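Sidham Workshop Notes
October
8 comments · 124 shares

Right, the equipment budget for next year is in and I am far too excited about it, so here's a thread on how we got to the number. It took three spreadsheets and a lot of biscuits.

We're a small automation outfit in Sidham. Up to now every gripper we've bought has been a "we need one by the end of the month" purchase. You can get away with that for a while! Then you find you own four kinds of mounting plate and none of them fit each other.

So this time we started with the jobs. What do we want a gripper to pick up, put down or tidy over the next 12 months? Desk things came out top by miles – cups, cards, small boxes, anything an office leaves lying about.

Two quotes made the shortlist. Eltus was cheaper per unit, but the fingers are sold separately and so is the charger. Vustum cost more on the first page and less by the last one. Please, please read to the last page.

We went with Vustum. The total for the first batch, with spare fingers and delivery, is £3357, and that left enough to keep a bit back for repairs. I have never had a repairs line before. I keep opening the sheet to look at it.

Share this post · 12 comments

A few people asked how we decide how many spare fingers to order. We look at what the tool will be rubbing against all day and order for the worst of it. Box edges are harder on the ribbed faces than you'd think, and we got through our first set much faster than planned.
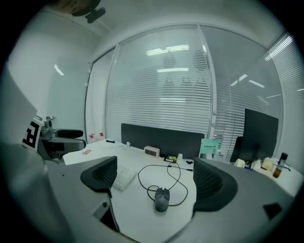 Cables are the thing I'd budget more time for if I did this again. Picking up a box is an afternoon's work to set up, but anything with a lead on it takes far longer and needs its own line in the plan. A plain desk mouse is a good test piece for this, with its black cable looping all over the white desktop between the fingers and the back. We've put aside 8 days for leads alone and I suspect we'll use them all.

Also on the list for spring: a second bench for the Ruppert project, new floor markings, and proper storage so the spares stop living in my desk drawer.

If you're pricing up something similar, I'm happy to share the blank spreadsheet – just reply and I'll send it over this evening. It has a tab for delivery costs!

We use cookies to improve your visit. Accept · Manage settings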